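Skornham grey is a trade name for a plain mid-grey finish used on work surfaces, first listed by the Groltombridge supplier Mondal as colour 218. Sellers claim the colour hides scratches and crumbs better than white. The evidence is thin – a single showroom trial of 15 panels, run by Mondal itself.

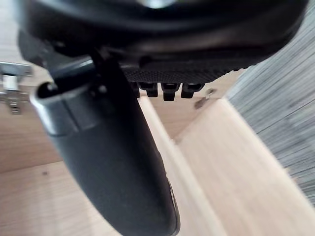

A black gripper at close range, a grey striped surface at upper right.

Embla Holmgren, in her survey of bench finishes, doubted that the shade was distinct at all and could not tell it from the older Virard grey in 3 of her samples. A supposed link to a grey limewash recorded at Skornham in 1403 appears only in sales brochures, and no source for it has been found.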